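Boersma Flerninlow 70 Hardwax Oil

Clear finish for interior wooden furniture, worktops and shelving

Product code: 1186
Supplied by: Rusutex, Pusville
Sheet revised: 2025-08-23

Flerninlow 70 is a solvent-reduced hardwax oil for bare or previously oiled timber indoors. It soaks into the surface fibres and cures to a thin, open film that can be patched without stripping the whole piece. It is intended for dining tables, coffee tables, benches, window boards and shelves. It is not suitable for outdoor timber, shower rooms or floors in commercial use.

The number in the name refers to the solids content, 70 per cent by weight. The high solids figure means that two thin coats are enough on most hardwoods. Softwoods and reclaimed boards are more absorbent and may need a third coat on end grain.

Finish and colour

The cured surface is satin. Flerninlow 70 contains no pigment, but like all oils it deepens the natural tone of the timber. Pine and ash turn slightly yellow. Oak becomes a warmer brown. Walnut and other dark species change least. Where the colour must stay close to that of raw wood, use Flerninlow Pale, which has its own sheet.

On rustic timber with saw marks, knots and filled cracks, the oil collects in the low points and will stay tacky there unless it is wiped out. A short-bristled brush is better than a cloth for this. Fillers do not absorb oil and will show as duller patches.

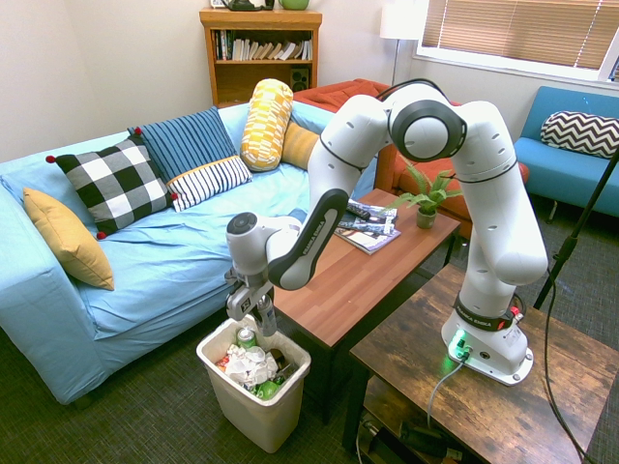

Household resistance is reached after full cure. From that point the film withstands water, tea, coffee, wine, cooking oil and weak washing-up solution, provided spills are wiped up within the hour. Undiluted bleach, acetone and oven cleaner will damage it. Metal containers left standing in water on oak can leave a blue-black mark. This is a reaction between iron and the tannin in the wood and is not covered by the product guarantee. Use a mat.

Preparation

Timber must be clean, dry and free of varnish, wax and silicone polish. Moisture content should be below 12 per cent. Sand in the direction of the grain, finishing at 150 grit for tabletops and 120 grit for shelving. Do not sand finer than 180 grit: the surface closes up and the oil will not key properly. Vacuum the dust and wipe down with a dry lint-free cloth. Tack cloths leave a residue and should not be used.

Old waxed furniture is the most common source of failed coats. If a drop of water beads on the sanded surface, wax is still present. Clean with Boersma Wax Remover, leave overnight and sand again.

Application

Stir thoroughly from the bottom of the tin. Do not shake. Apply a thin coat with a brush, white pad or lint-free cloth and work it across the grain, then along it. Leave for 15 minutes and remove all surplus. The surface should look even, with no wet areas. Allow 12 hours before the second coat, longer in a cold or damp room. Light abrasion between coats is needed only if the grain has lifted.

Room temperature during application and drying should be between 12 and 25 °C. Keep air moving — a window open at each end of the room is sufficient.

Technical data

Solids: 70 per cent by weight
Sheen: satin
Dust dry: 4 hours
Recoat: 12 hours
Light use: 24 hours
Full cure: 10 days
Tin size: 800 ml
Shelf life, unopened: 3 years
Cleaning of tools: white spirit

Care and repair

Dust with a dry cloth. For routine cleaning use a well-wrung cloth and plain water. Microfibre cloths dull the sheen over time and are best avoided. Dry patches, usually where plates or elbows rest, can be refreshed with a small amount of oil rubbed in with a white pad and buffed off. Scratches should be sanded locally with 180 grit and given two coats.

Safety

Cloths soaked in Flerninlow 70 can catch fire without a flame. Soak them in water straight after use, seal them in a metal container and dispose of them outdoors. Never put them in an indoor waste bin. Keep tins upright, tightly closed and out of the reach of children. Do not pour leftovers down the drain.

Ordering

Sold singly or in cartons of 4. Part cartons are not exchanged once opened. Sample sachets are available on oak and pine test strips.

Technical questions: Letay Endale, Rusutex trade desk, Pusville. Please quote code 1186 and the batch number printed on the base of the tin.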